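Enda Daly looks after one machine. It is a two-armed robot which the workshop calls Eide, and it works in a tiled room between ordinary tables. I visited him in August and asked how such a machine is kept in good order.

He starts every morning with the cables. "People ask about the software first," he said. "My first job is to look at the cable loops. They must have enough length for the wrist to turn, but if they are too long they catch on things." He lets each arm go slowly to the end of its reach and watches the loop the whole way. Then he goes back to the start position and does it again with the other arm.

Next come the grippers. A kitchen bowl is his favourite object for this, and he explained why a rim is difficult. The metal is thin and smooth, and the weight hangs to one side when the bowl is held by the edge. 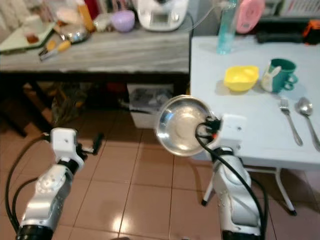
"If the force is set too low, the bowl turns slowly in the fingers," Daly said. "You don't see it at once. You must wait and look again." He keeps two force settings for each gripper, one for metal and one for plastic, and he writes down every change in a paper notebook with the name Pristlow on the cover. The notebook was a gift from the firm where he learned his trade, and he told me it has survived better than his tablet.

I asked what wears out first. He answered without thinking - the surface of the fingers. It becomes polished by use, and then everything slips a little. He wipes the fingers with a damp cloth at the end of the day and feels them with his thumb for flat places. His present set has done 537 hours. The limit in his own plan is 4000 closings between careful inspections, and the controller counts these for him.

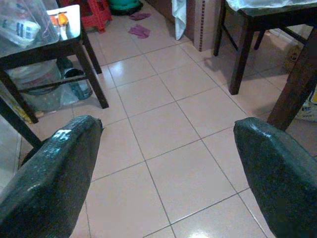 The wrist cameras need the same patience. Daly cleans the glass before he checks the calibration, and never after it. "I did it in the wrong order for one month," he said. "I touched the camera with the cloth, it moved by less than a millimetre, and all my numbers were for the old position." Now he has a small card with the order of work, and he follows it also on days when he is tired.

The floor is a different trouble. Glossy tiles throw back the ceiling light, and a bright spot can confuse the camera when the arm looks down. Daly has lowered the exposure two steps, and he repeats the check in the late afternoon, when the light from outside is different. A supplier, Anumar, offered him a matt mat to put over the tiles. He is still considering it. He is afraid the edge will catch on something.

Before he gives the machine free for work, he brings both arms up with the grippers ready and leaves the tables laid as they will be used. He listens to the joints during this. A dry sound at the start of a movement is for him more important than any message on the screen.

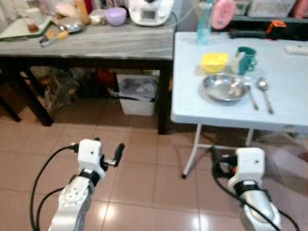
## Spare parts and the next service

Daly keeps one complete wrist cable and one pair of fingers on the shelf. The cable comes from Jinau and the last delivery took longer than he wished, so he has ordered again already. The base joints will be opened at the next service, and he plans to do the left arm first.

"I would like to have a second person who knows this machine," he said. For now he is writing the steps down, in short sentences, and he had reached the chapter on the grippers when we spoke.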